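About Leckie

Leckie is a towel and table linen service for small hotels, guesthouses and hair salons. We buy the linen, wash it, mend it and bring it back. Our customers pay by the month and don't own any of it.

The company was started by Shobha Unnithan and Satish Poduval in the back of a dry cleaner's on Trindau Street. They had 2 washers and one van. We now serve 173 businesses from a building on Wundlow Road, and 23 people work here. 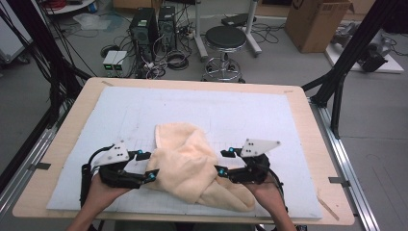
384 words | Our company

Most of what we carry is terry cotton, with fleece for salons that ask for it. Terry and fleece are washed separately. Fleece picks up lint from cotton loops and holds it, and it doesn't like a hot dryer. Salon loads also go through on their own on account of hair color and bleach.

Each account gets its own bins, marked with the account number. Pickup starts at 5 a.m. and the first vans are back by 9. Clean linen goes out the next morning. In January we close for one day to service the boilers, and customers get an extra set ahead of time.

Towels that are too worn for guests are cut down and sold as shop rags under the name Paltden. Torn hems are sewn here if the rest of the towel is sound.

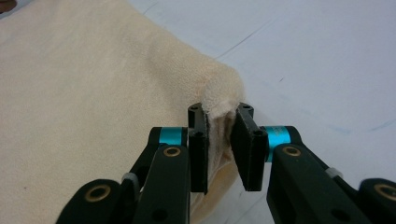
Wiesława Krawczyk wrote to us after her first year on the service that she had stopped keeping a spare closet of towels and put a desk in there instead. She also said our bills were hard to read, and we have since changed them to show each item on its own line.

Narayanan Namboodiri runs the wash floor. Aravind Amin handles new accounts and will come out to see your storage space before quoting a price. There is no charge for the visit. We ask for a six-month term at the start, and after that either side can end it with 30 days' notice.

The office is open from 7 a.m. to 4 p.m. Please use the side door, as the front is for vans only.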